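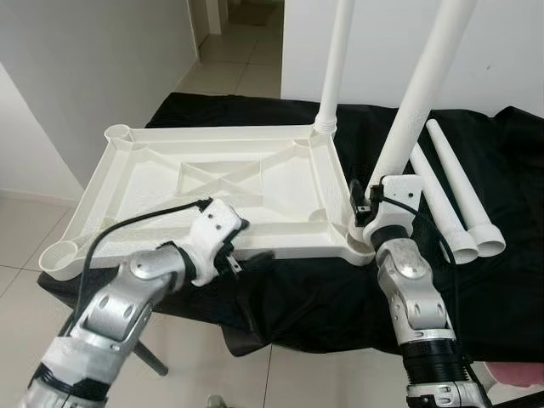 Frame flat on a black cloth, one leg standing in its corner and a second going in.

Putting Together a Small Table With Screw-In Legs

Jun 4, 2025

Small printed tables with screw-in legs are easy to build and easy to spoil. The usual trouble is a leg that goes in crooked and chews up the thread in its socket. Plastic threads don't give you many second chances, so the first few turns matter more than the rest of the job.

Work on a cloth

Lay an old tablecloth or a dark sheet over a low table. It keeps the plastic from getting scratched and stops the legs from rolling onto the floor. Dark cloth is best for white parts. If a crumb of plastic breaks off a thread, you'll see it.

Set the frame down with the sockets facing up. A low surface is a help here, as the legs stick up a good way once they're in and you'll want to look at them from the side.

Clean the threads first

Printed parts often have small strings and blobs left in the grooves. Go over each leg and each socket with a dry toothbrush. Turn the frame over and tap it, then wipe it out. Leave oil alone. A rub of candle wax on the thread is enough if a leg feels tight.

Start each leg by hand

Hold the leg low down, close to the thread. Holding it by the far end makes it lean. Set it in the socket and turn it backward until you feel a small drop, then turn it forward. If it binds in the first turn, back it out and start over — don't push through.

Take every leg down until it's snug and stop there. Once all four are in, go around again and give each one the last bit of a turn. Final tightening one leg at a time tends to leave the table with a rock in it.

Keep the spare legs at one side, lying the same way, with the thick ends toward you. You can pick up the next one without letting go of the frame.

If it wobbles

Stand the table on a floor you know is flat. Kitchen counters will do. Back the short leg out a quarter turn and try again. If that leaves it loose, wrap one layer of plumber's tape around the thread. Felt pads fix whatever is left.

The Ivwood side table we built in October still sits level with 33 pounds of magazines on it. The Cullico one needed tape on two legs.

Check the legs after the first week, and again whenever the table gets moved. Lift it by the frame — never by a leg.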